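自动化进车间以后

2025-02-14　最后更新:2025-02-14 之后未再修改

我在 Forport 的装配二线干活,去年八月线上开始用夹爪,到现在半年多了。下面记一点这段时间的变化,主要给以后自己看。
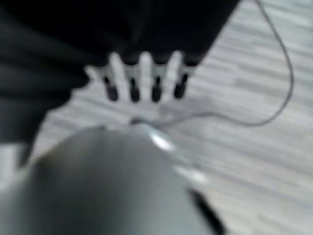

组里一位同事看过初稿,回了一句:你别光写机器快慢,写写人坐的位置怎么变的,以前一抬头能跟对面说话,现在对面是护栏。

这话有道理,就从位置说起。

以前我们这条线是两排长桌,面对面坐,中间走料。料盒从一头推过来,谁手里空谁拿。活儿是理线、插接头、扣卡子,再放进周转箱。一个班下来,手指头侧面是木的,但是嘴没闲着。谁家孩子发烧,哪个路口又修路,都是在桌子上听来的。线改完以后,靠窗那一排拆掉了,换成三个工位,每个工位外面一圈护栏,人在外侧上料和看屏幕。原来坐对面的人,一部分去了包装,一部分去了 Praltby 那边的仓库,剩下的轮着看机器。

没有人被辞退,这一点要写清楚。开会的时候说了不裁,后来也确实没裁。但是合同到期没有续的有几个,走的时候也没人专门讲什么。这两件事放在一起看,各人有各人的理解。我自己的理解是,厂里说的话算数,只是那句话管的范围比我们当时听到的要小。

再说活儿本身。

线缆这种东西,机器拿起来比人麻烦。硬的零件放在哪儿就在哪儿,线不是,你碰它一下,它整根都动。刚开始调试的时候,Gillies 那边派人来装程序,在我们线上待了好几个星期。他们问得很细,问我们拿线的时候先看哪里,手从哪一边下去,弯的那一段怎么避开。很多事情我们做了多少年,从来没有用嘴说过,被人一问反而说不上来。有个老同事说,我就是这么拿的。对方说,您再拿一遍。就这么来回拿了一个下午。

那段时间我心里不太舒服。手上的这点东西,问完了、录完了,就不在手上了。但是真到机器自己跑的时候,又觉得没有那么简单。它能做的那几步做得很稳,碰到线绕住了,或者接头反着躺,它就停下来,亮黄灯,等人去。停的次数一开始很多,一个班要跑40次。现在少了,一个班大概7次,看来料的情况。来料要是 Sandumau 那家供的,线盘得松,停得就多一些。这个我们跟采购提过,采购说在谈。

所以现在的工作就是等它停。

听上去轻松,做起来是另一种累。以前累的是手和脖子,下班回家洗个澡就过去了。现在累在不能走神,又没有什么事情可以让你不走神。灯一亮就得过去,按暂停,开门,把东西理顺,关门,复位,再看着它走完一轮才能离开。中间每一步都有规定,少按一下它就不动,屏幕上跳一行字,要找班长来解锁。头一个月我找班长解锁的次数,说出来不好看。

工资这一块也变了。以前计件,手快的人拿得多,我们线上最快的和最慢的差出不少。现在看机器的岗位是固定工资加一点产量奖,奖金按整条线算。手快的人当然不高兴,他们练出来的本事没地方用了。手慢的,还有年纪大一点的,反而松一口气。我属于中间,每个月到手的数和以前差不多,少了一点加班。一条线上的人对同一件事看法完全不一样,这是我以前没有想到的。吃饭的时候为这个争过几回,后来大家都不提了。

培训安排了,分两批,每批七十个课时,在二楼的会议室上。前一半讲安全,后一半讲屏幕上那些菜单和报警代码。讲安全的部分有用,讲代码的部分太快,老师一页一页翻过去,底下一半的人在拍照。真正学会是在线上,错一次记一次。我自己有一个小本子,哪个代码出来先看哪里,按我的话写的,现在线上有几个人拿去抄。后来班长把它打出来贴在护栏边上,字放大了一号。我觉得这个比那几十个课时顶用,不过没有那几十个课时,我可能也写不出来。

学会了以后,能不能往上走一步,这是年轻人最关心的。厂里设了一个设备助理的岗,看机器看得好的可以报名,要考试,也要能看懂一点英文说明。我们线上去考了两个,过了一个。过的那个现在跟着 Gillies 的人跑,白天在三条线之间来回,工资涨了一级,人也瘦了一圈。没过的那个说今年再考。我没有报。我看说明书要查手机,再一个,我家里老人要照顾,排班不能太散。

质量方面,我说句公道话,比以前好。以前下午三四点钟,人最困的那一阵,漏扣卡子的多,后道退回来,大家互相看。现在那几步是机器做的,上午下午一个样。返工的箱子摆在过道里,以前一摞一摞的,现在基本看不到摞起来。做返工的那位同事转去了首件检验,她说比返工舒服,起码不用天天看别人的错。

噪音比以前大了一些,主要是气的声音,不是电机。反映过以后发了耳塞,戴上耳塞就更听不见旁边人说话。前面那位同事讲的护栏,加上这个耳塞,一个班下来可以一句话不说。我试过,有一天从接班到下班,除了交接那几句,真的没有开口。回到家里,家里人问我今天怎么样,我想了一会儿,想不出有什么可讲的。以前这个问题我能讲半个钟头。

后来我们自己想了个办法,把休息时间对齐。原来是轮着歇,机器不能没人看,一次只走一个人。我们跟班长商量,上午下午各停一次机,一次七分钟,人一起去茶水间。班长开始不同意,说停机要算产量。我们把记录拿给他看,连着跑的时候,后半段停得比前半段多,人过去处理也慢,停一下,产量没有差多少。试了两个星期,报上去,批了。这件事不大,但它是改线以后第一件由我们提出来、最后写进排班表的事。

听说今年 Praltby 仓库那边也要上,先做分拣。那边有几个是我们线上过去的,有人打电话来问我怎么样,要不要早点想别的出路。我不太敢替人拿主意,只说了几条:调试的时候人家来问,尽量多说,你说得细,后面它停得就少,受累的是你自己;报警代码自己拿本子记;休息时间早点谈,等排班表定下来再改就难了。还有一条,工资怎么算,要在开工以前问清楚,要看到纸面上的。我们当时是改完线一个多月才拿到那张表,中间大家猜来猜去,猜得很不好看。

他又问我,那你自己愿意回到以前那样吗。

这个问题我想了几天。手不木了,晚上睡觉脖子也不疼,这是实在的好处,我不想还回去。长桌子我是想的,想的是桌子对面有人。要是能把这两样放在一起,我就没有什么意见了。目前看,靠窗那边还空着一块地方,班长说以后可能放第四个工位,也可能放几张桌子做小批量的手工件。小批量的单子机器换一次程序不划算,还是得人来。如果真放桌子,我打算报名过去,一个星期做两天也行。

等有消息了再写。

阅读 1.2k　评论(7)　分享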